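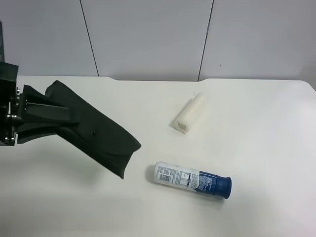

Fig. 13. Aerosol can and white container on their sides, can label with barcode facing up.

Section 4: Filling the Duvholm (bottles, tubes and spray cans)

Right, the rack is up, the screws are tight and you've had your cup of tea. Now for the part I like best, which is putting your stuff in! I've written this section for cylindrical things, as they cause most of the emails I get. Soap bars and flannels are in section 5.

You'll need the rack itself, the two Cadow dividers (part 619, in the small paper bag taped inside the lid of the box), a damp cloth, a dry cloth and a clear bit of table. Pale is nice if you have it, you spot drips straight away.

1. Empty the old cupboard or shelf on to the table and lay every bottle and can on its side. I know it feels wrong, but you can read the small print on the back of things this way, and that's what the next two steps are all about.

2. Turn each one until the side with the small printing is facing up. On spray cans it's usually the bit with the ingredients and the barcode. Look for the warning text and the storage temperature, and if there's a date or an opened-jar symbol, look at that too.

3. Put spray cans in one group and everything else in another. Plain white bottles with no obvious front go in the second group, once you're certain what's in them. If you aren't certain, don't sniff it and don't keep it on the rack.

Caution: Aerosols mustn't go on the top tier if your rack is above a radiator, a towel rail or a sunny windowsill. Follow the temperature on the can, whatever I say. Never pierce or burn one, even when you think it's empty.

4. Check the caps and nozzles. Push caps down until they click, screw caps round until they stop. Anything with a nozzle that sticks out wants its cover on if you've still got it (mine live at the bottom of a drawer, heaven knows why).

5. Wipe each item with the damp cloth and then the dry one. Do the base as well. A sticky base will pull the liner up when you lift the bottle out, and I've had to glue mine back twice.

6. Slot the first divider into the bottom tier. The groove is 32 mm in from the left and it's the one with the little arrow. You should feel it drop. If it wobbles, it's in back to front.

7. Stand the spray cans to the left of the divider, nozzles pointing at the wall. Tallest at the back.

8. Fit the second divider wherever suits you and stand the rest of the bottles up. Tubes that won't stand can lie flat across the front rail, cap end outwards.

Note: If you bought the older Flamotow version of the rack, the groove is on the right and there's no arrow. Everything else works the same, just swap left and right in steps 6 and 7.

9. Give the whole thing a gentle push from the side. Nothing should topple. If a bottle leans, it's too narrow for the slot, so move it next to something fatter.

Note: Bottles roll! If your table isn't level, lay a folded towel along the low edge before step 1. I lost most of a shampoo under the washing machine last September and I'm still cross about it.

Do I need the deep tray? Only if you own a lot of those giant salon bottles. The Van Hecke tray clips on underneath and takes anything too tall for the bottom tier, but you'll have to take the dividers out to fit it, so decide before you get to step 6. Fitting is covered in section 7.

Any bits missing from the paper bag, write to me, Nantana Sangkhawat, at the address on the back cover and say which part number you're after.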